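Threads > Robotics > Motion planning

1/ Long thread on replacing the planner in our simulated arm stack. We had been on Plenerier for a year and a half and moved to a thin layer of our own, which we call Villutby. The move started in December. Notes below, mostly for people who maintain the same kind of code.

12 replies · 31 reposts

2/ The old setup: a policy proposes a wrist pose, the planner finds a joint path, the controller tracks it. Three processes, two message formats, one clock that everybody trusted and should not have.

3/ Most of the failures we blamed on perception were timing. The wrist camera image was stamped when it arrived at the policy process. It should have been stamped when the simulator rendered it. On a slow wrist move you can't see the difference. On a fast one the policy is looking at where the hand used to be.

4/ Fix for that was boring. The renderer writes the sim step number into the message and every process downstream carries it along. No wall time anywhere in the control path. If a message has no step number it gets dropped and logged.

5/ We found 43 places in the code that called the system clock. Most were harmless logging. Four were in the tracking loop.

3 replies · 9 reposts

6/ Next was the planner. Plenerier replans from scratch on each new target. For a long reach across a table that is fine. For small corrections near a grasp it gave a different elbow solution every few calls, and the arm swung through poses it had no need to visit.

7/ Villutby starts from the last accepted path and only searches again if the warm start fails the collision check. The cost also has a penalty on elbow change. The weight took longer to tune than the rest of the planner took to write.

8/ Too low and you get the swinging back. Too high and the arm stays in a bad branch until it hits a joint limit. We settled on a weight that grows as the hand gets closer to the target. I don't love it. It works on our tasks and I wouldn't promise it on yours.

5 replies · 14 reposts

9/ Test set: 386 start and goal pairs, saved as plain text with the random seed next to each one. Every pair that ever broke something goes in and stays in. We run it on each merge. It finishes in 900 seconds on one desktop machine, long enough that people complain and short enough that they wait for it.

10/ Someone asked why we don't use the Damex benchmark. We do, once per release. The Damex tasks keep the wrist close to level, and our bugs show up when the wrist is rolled. Our own set has a lot of rolled starts for that reason.

11/ Rolled starts were also hard on the vision side. The policy had learned that table edges run mostly across the image. With the wrist turned, the edges are steep diagonals and the wall takes up most of the view. Its grasp proposals got worse well before the planner was involved.

12/ What helped was feeding the wrist rotation to the policy as an input, straight from the joint state. We also tried rotating the image back to level before inference. That one lost too much at the corners and we dropped it.

7 replies · 22 reposts

13/ Room decorations stay in the rendered scenes. Early on we trained with bare walls, and the policy got confused the first time it saw anything hanging on one. Now the wall items are part of the scene randomization, with their positions drawn from the same seed as everything else.

14/ Wrist view with the wrist rolled, gripper open, no object between the fingers. Dark wall, brown table, a poster low on the left and a corner of a picture frame higher up.
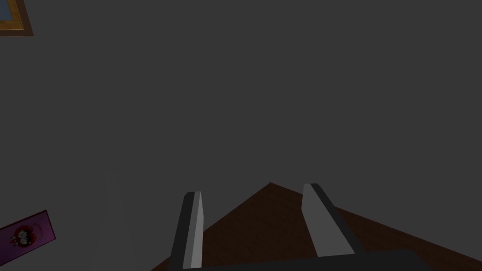 15/ Does the planner need to know whether the gripper is open or closed?

The collision check does. An open gripper is wider at the tips, so Villutby picks the finger geometry from the commanded opening before each search and keeps that shape until the search ends.

4 replies · 11 reposts

16/ Related bug, in case it saves you a day. We used the commanded opening for the collision check and the measured opening for the grasp check. When the fingers lagged the command, the two disagreed and the state machine bounced between "approach" and "close". Now a transition waits until both values agree – with a timeout that ends the episode.

17/ Tooling. Quiambao is our replay viewer. It loads a log, steps by sim step number, and shows the wrist image next to the planned path and the tracked path. It has no live mode and I'd like to keep it that way. Live views made people watch runs when they should have been reading logs.

2 replies · 6 reposts

18/ Still open: the warm start fails if the table height changes between episodes and the cached path isn't cleared. For now we clear it on every reset – wasteful, but correct. The next change is to key the cache on a hash of the scene file.

8 replies · 17 reposts · 2024-01-30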